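Serra Grip Planner
Grasp planning and wrist-view perception for soft, awkward things

I write the planner side of Serra, so forgive me if I get a bit carried away on this page. Serra is the software we build at Sadusent for people whose arms already pick boxes perfectly well and then fall to bits when somebody hands them a glove.

It takes the live view from your wrist camera, finds the edges, folds and seams it can hold on to, and offers up to 10 grasp candidates with a score for each. You can let it choose for you or click the one you fancy (I click, I'm nosy). Metal bits like snaps and zips get their own layer, so you can tell the planner to keep its fingertips well away from them. Flaps get a layer too – a loose flap is a lovely handle if you pin it first, and version 3 can plan the pin and the squeeze as one move.
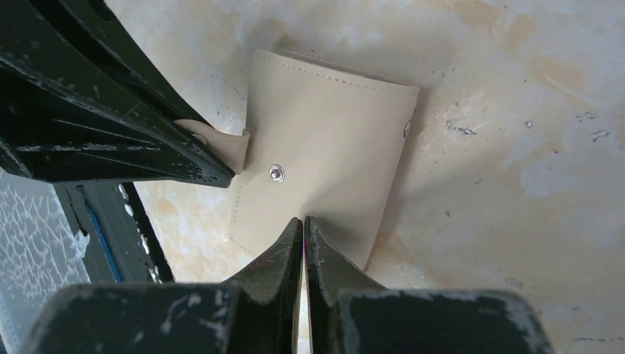 The squeeze itself runs on a force profile you draw with the mouse. Drag the curve up for stiff canvas, down for thin leather, and save it under whatever name makes sense to you. Declan Stockdale, who looks after our test bench, has one called "Sunday gloves" and it's the best of the lot!

What you get:
Planner and profile editor
Wrist-camera calibration, about 9 minutes with the printed target
Replay viewer, with scores and joint angles on one timeline
Drivers for Sostivis and Hetex controllers

You'll need a Linux machine with a decent graphics card, and a camera that can see the fingertips. Scratched old fingers are fine, just redo the finger mask after you swap them over. Very shiny tabletops still confuse the edge finder a little. Grigoris Kouris is rewriting that part and the new one should land in March.

A licence covers 2 arms on one site, and updates are included while it's running. If you want to try it first, send us a short recording from your own wrist camera and I'll run it through and post you back the replay file.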